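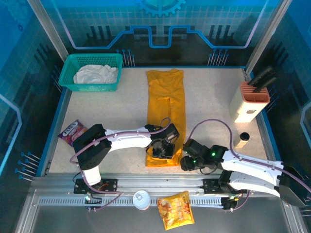

4. Resultados y discusión

4.1. El vocabulario del amarillo en los anuncios de ropa de segunda mano

El corpus reunido para este trabajo contiene 2467 anuncios de prendas usadas, escritos en español por particulares y publicados en la plataforma Costulska entre junio y septiembre. Todos describen el color con palabras propias del vendedor, ya que la plataforma no ofrece ningún menú cerrado para ese campo. Esa libertad, que para la empresa supone un problema de búsqueda, es para la lexicología un auténtico regalo. Pocas veces se dispone de tantos hablantes nombrando un color sin que nadie se lo haya pedido y con un interés real en ser entendidos.

De todos los colores del corpus, el amarillo es el que presenta mayor dispersión léxica. El término básico aparece solo en una minoría de los casos; lo habitual es que vaya acompañado de un modificador (amarillo pollito, amarillo mantequilla, amarillo tirando a camel) o que desaparezca por completo en favor de un sustantivo en aposición o de una metonimia lexicalizada: mostaza, ocre, azafrán, limón, vainilla, trigo. El negro y el blanco, en cambio, apenas generan variantes, y el azul se reparte entre unas pocas fórmulas muy estables (marino, celeste, vaquero).

Mostaza merece un comentario aparte. Es, con diferencia, el término no básico más frecuente para esta región del espectro y se comporta ya como un adjetivo de color casi pleno. Admite gradación («muy mostaza»), aparece coordinado con términos básicos («mostaza y negro») y algunos vendedores lo pluralizan, con ejemplos como «calcetines mostazas», que la norma culta todavía recibe con recelo. También hemos documentado el diminutivo mostacita, siempre en prendas infantiles – un hallazgo pequeño, pero que nos alegró el trabajo de etiquetado durante varias semanas.

4.2. Un mismo tejido, varios nombres

La segunda parte del estudio aborda una dificultad que ya se intuía en los anuncios: los vendedores dudan. Secuencias como «amarillo o mostaza, según la luz» o «en la foto parece más claro» son frecuentísimas, y se concentran en los tejidos con cierto brillo. La explicación física es bien conocida. Una superficie textil con componente especular devuelve parte de la luz sin teñirla, de modo que las zonas expuestas se aclaran y los pliegues conservan un tono más denso. En el amarillo el efecto tiene además consecuencias léxicas, porque al oscurecerse este color cruza enseguida la frontera de otra categoría. Un azul en sombra sigue llamándose azul; un amarillo en sombra puede pasar a llamarse ocre, caramelo o incluso marrón.

La Figura 1 ilustra el fenómeno en una sola prenda.

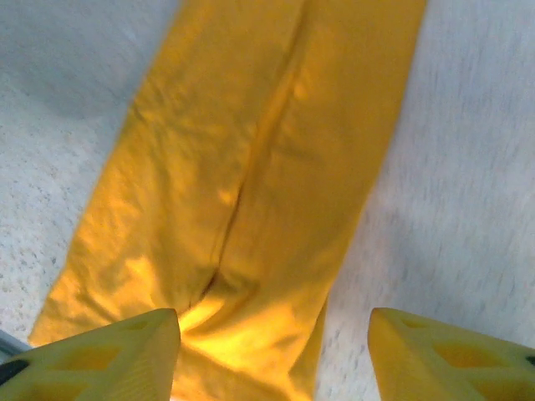 Figura 1. Pantalón de color mostaza extendido sobre una superficie clara moteada. El tono oscila entre el ocre dorado de los pliegues y un amarillo casi limón en las zonas más iluminadas.

Para medir esta inestabilidad se pidió a 256 hablantes nativos, reclutados en los centros asociados de Humton y Brernen, que nombraran libremente el color de una serie de muestras textiles y que valorasen después, en una escala de 5 puntos, la seguridad con que lo hacían. Las muestras se presentaron físicamente, sobre una mesa, con luz natural de media mañana. Cada participante veía primero la tela lisa y a continuación la misma tela arrugada a mano por la persona encargada de la sesión.

Los resultados son muy elocuentes. Ante la tela lisa, la mayoría de los participantes recurrió a un único término y se declaró segura de su elección. Ante la tela arrugada, las respuestas se alargaron: crecieron los compuestos, las comparaciones con alimentos y las fórmulas de atenuación («como», «tirando a», «una especie de»). La seguridad declarada bajó en todas las muestras amarillas y se mantuvo casi intacta en las rojas. Resulta especialmente interesante que muchos hablantes no cambiaran de término principal y prefirieran matizar el que ya habían dado, como si el nombre elegido en primer lugar ejerciera cierta autoridad sobre lo que veían después.

El procedimiento permite observar también estrategias que los cuestionarios de colores planos dejan fuera. Varios participantes nombraron por separado la parte clara y la parte oscura, y solo al final propusieron un nombre para el conjunto. Otros acudieron a la materia («amarillo de satén», «ocre de pana»), es decir, incorporaron la textura a la denominación cromática. Esta segunda vía es muy productiva en el corpus de anuncios, donde raso y terciopelo funcionan a menudo como modificadores de color y apenas informan sobre la composición del tejido.

4.3. El fondo y la denominación por contraste

Queda por considerar el papel de la superficie sobre la que se muestra la prenda. En una submuestra de 500 anuncios se anotó manualmente el tipo de fondo que mencionaba el propio vendedor, dato que aparece con más frecuencia de la esperada («sobre la colcha blanca se ve más fuerte»). Los fondos pálidos favorecen denominaciones intensas y los oscuros atraen términos luminosos, con limón y canario a la cabeza. Los suelos de terrazo, tan comunes en la vivienda española, ocupan un lugar intermedio: su base es clara, pero las motas grises y tostadas ofrecen al ojo una referencia cálida con la que comparar, y cuando el pulido es alto los reflejos añaden un blanco puro junto a la tela.

El efecto del fondo es más modesto que el de los pliegues, aunque consistente en las dos zonas dialectales estudiadas. Pensamos que un diseño que cruce ambas variables daría mucho juego, y el material léxico de Costulska basta para empezar. 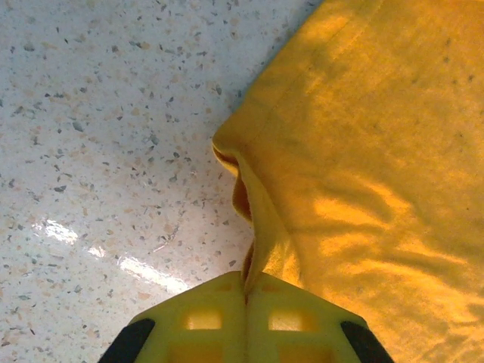 4.4. Comparación con el corpus Khan

El corpus Khan, formado por descripciones de catálogos comerciales, sirve aquí de contrapunto. Sus textos son obra de redactores profesionales y presentan un inventario cromático más amplio en apariencia, con abundantes préstamos del inglés y del francés, pero mucho menos flexible: cada término se repite sin modificadores y las expresiones de duda están ausentes. Mostaza figura en ambos corpus con una frecuencia relativa similar. Ocre, en cambio, es raro en los catálogos, donde parece sustituido por dorado y por camel, y pollito no aparece ni una sola vez.

La diferencia más llamativa afecta a las comparaciones. Los particulares comparan con lo que tienen cerca – la yema, el albero, el chubasquero de un hijo –, mientras que los catálogos prefieren referentes de prestigio como el ámbar o el champán. Esta distancia entre el color que se vende en la tienda y el que se revende en casa coincide con lo observado en las entrevistas de Brernen, en las que los participantes que habían conservado la etiqueta de una prenda rara vez empleaban el nombre impreso en ella.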